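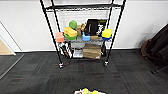 The Shelf on the Third Floor

Nathalie Van Damme had the keys until five. After that the building went back to the agent, and whatever was still in the room went with it.

She had left the wire shelves for last. The desks were gone, and the filing cabinets, and the long table where her sister used to do the accounts for Bremier. She set her coat down on the carpet tiles and looked at the middle shelf for a while before she touched any of it.

The blocks had never been part of the business. Her sister's boy, Jansen, had brought them up one at a time when he was small and had to wait there after school. He was 15 now and taller than both of them. No one had ever told him to take them home.

She picked up the pink one from the corner. It was lighter than she remembered. She put it in the bottom of the carton she had brought and then took it out again, because the carton was marked for the dump.

Her phone rang. It was her sister.

"Are you done?"

"Nearly. There's the shelf."

"What's on it?"

"His blocks. The wooden-looking figure."

Her sister didn't say anything. Nathalie could hear a bus going by at the other end.

"I thought he threw those out," her sister said.

"No. They're all over the place. The yellow one is sitting on top of the blue one."

"That was the lighthouse."

"Was it?"

"He had a whole town. The bar was the bridge. Don't you remember? You paid him a toll every time you came in for stamps."

Nathalie did remember, once she heard it. She had paid in paper clips. He had written the total on the back of an invoice and shown it to her one evening in November, very serious. It had come to 1237. She had told him he was a rich man.

"What about the bottom shelf?" her sister asked.

"A cardboard box. The white container. I haven't looked inside."

"Leave those. The agent said he'd take anything in boxes."

"He said he'd charge for it."

"Then he'll charge."

They talked about the van and who would return it. Her sister had to go. Nathalie put the phone in her pocket and turned the carton around, and with a marker she crossed out DUMP and wrote JANSEN under it.

She packed the yellow block first and the blue base after it. The wooden figure she wrapped in her scarf. When she came to the short bar she felt in her coat for something and found a parking ticket, a mint and a hair clip. She set the hair clip down on the wire where the bar had been.

Then she took the carton down to the van and came back up for the rest.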